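Bellows, boots and the shed compressor

The rubber gaiter on the driver's side steering rack split in January, and replacing it sent me back through my notes on flexible covers in general. I have now fitted enough of them on the car, the lathe and the old Skodell compressor to have settled opinions, which I am writing down mainly so that I can find them again.

A bellows is a tube with folds in it. The folds let it change length or bend without the wall material stretching very much. Rubber will stretch happily for a while, but a cover that has to stretch on every stroke tends to crack at the same place each time. With folds, the wall bends a little at each crest and each root, and the strain is shared out. The number of folds matters less than their depth. A shallow fold gives up its travel early, and after that you are stretching rubber again.

The steering gaiter had failed at the root of the second fold from the wide end. I had assumed the small end would go first, as it has the tighter clip and gets most of the road dirt. Vesna Angelovski, who taught me most of what I know about seals, thinks the wide end suffers whenever the cover is fitted with a slight twist, and the old one did have a set in it that fits her explanation. I can't prove it. The new one went on with the wheels straight ahead, the clips left loose, and the steering moved lock to lock before tightening. 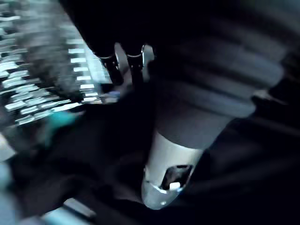 Material is the next thing to decide. My first replacement for the lathe cover was a cheap PVC one, and it went stiff within two winters in an unheated shed. Nitrile copes with oil and is poor in sunlight. Neoprene is acceptable at both and good at neither. Silicone stays soft in the cold but tears easily once nicked, so I keep it away from swarf. Shape limits the choice as well: a tapered sleeve like the dark grey one in the photo, with thick rounded ridges and a smooth cone down to the rim, needs a material that can be moulded, while a straight square-cornered cover can be stitched or glued up from sheet. I prefer rounded folds where I can get them. Sharp creases look tidy in the catalogue and collect grit at the root.

The compressor was a different problem. Its intake has a short connecting boot which does not move in normal use and exists only to keep vibration out of the pipework. The hour meter read 3,493 when I took the old boot off, and it was still in one piece, though hard enough to rap on the bench. The Sileck part I ordered was 134 mm between flanges. The original was almost 2 mm longer, and I let the difference go. A boot under slight tension seals perfectly well provided the clips sit in their grooves.

On clips: I use the stepless ear type on anything that goes round and round, and a plain worm drive on anything I expect to open again. Cable ties are for getting home. Reynaldo Policarpio commented on an earlier post that he has run cable ties on a gaiter for years, and I accept that he has.

Grease under the small end only, a thin smear, silicone grease on nitrile and never the reverse. Wipe the wide end dry before fitting or it will creep off its seat. The lathe cover is next, once I have decided between neoprene and another stitched one.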